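Trasmont Guest Desk Arm: Set-Up Guide
Section 3. Working within reach of a seated guest 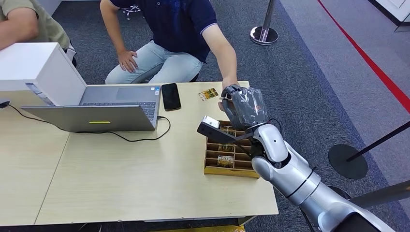
How close may a guest sit while the arm is running?

Close enough to rest a hand on the near edge of the guest side, and no closer. Knees, bags and chair arms stay outside the tabletop. If the guest has to lean over the table to reach the hand, move the table and repeat the reach check in 3.2.

3.1 Before you power on

1. Set the table on level floor and lock its feet.
2. Place the card tray inside the reach area saved during installation. Seat all cards fully in their slots.
3. Route laptop and adapter cables away from the path of the forearm. Tape down any cable that crosses the tabletop.
4. Put up posts and ropes on the sides open to foot traffic. Leave the operator a clear way out.
5. Remove cups, keys and loose lanyards from the table.

Note: Phones may stay on the table if they lie outside the reach area. The arm does not look for them.

3.2 Reach check

1. Select Handover, then Slow, in the Wirngate control panel.
2. With the guest chair empty, run one full pass from tray to handover point.
3. Stand to the side and watch the elbow as well as the hand. The elbow swings wider on the return.
4. Press the stop button once during the pass. The arm must hold its position.
5. Release the stop and confirm that the arm waits for a new start command.

If the arm drifts after the stop, the panel shows code 220. If it starts again by itself, the panel shows code 221. In both cases switch off at the wall and call service. Do not clear either code yourself.

3.3 Handing over

1. Tell the guest which way the arm will come from before it moves.
2. Ask the guest to stay seated and hold out one hand, palm open.
3. Start the pass. Keep one hand on the stop button until the arm is back at rest.

CAUTION: The fingers and the gripper can both pinch. Guests must not reach under the hand or into the tray during a pass.

CAUTION: One guest at a time. A second person at the table must be a trained operator.

Record each reach check on form 681. Keep the forms with the desk.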